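Labor Day and the Mill Workers of Grullbridge
Student project report
By Verena Kaufmann

Background

Most people in my class knew Labor Day as a day off before school gets going. I wanted to find out how the holiday was kept in Grullbridge when the Bouchard mill was still open, and why the parade stopped. My advisor was Colleen Robichaud, who also helped me get into the library's local history room.

Sources

I used mill newsletters, parade programs and the minutes of the weavers' union. I also recorded interviews with 17 people who had worked at the mill or had a parent there. The minutes have a gap of 2 years, so for that stretch I had only the interviews to go on.
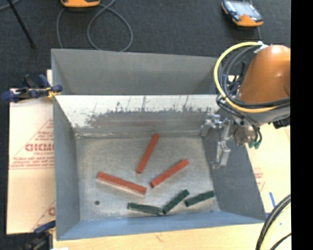
Findings

The parade started at the mill gate at 10 in the morning and ended at the ball field on Sketthorpe Road. One program lists 64 marching groups, including the school band, the fire company and each department of the mill. Attendance at the picnic was put at roughly 500 by the newsletter. The union minutes give no figure.

Several people told me the speeches were the part they skipped. What they remembered was the food and the tug-of-war between the carding room and the dye house. Women from the spinning floor marched in their own section, but the newsletter hardly mentions them. I found their names only in the programs.

The parade ended when the mill cut its second shift. A smaller picnic went on at the church for a while after that.

Problems

I started the interviews in December and should have begun earlier. Two people I hoped to talk to had moved away. Some of the tapes are hard to hear, and I left out quotes I could not make out.

Further work

The programs have not been scanned. The names in them should be typed up and checked against the union rolls.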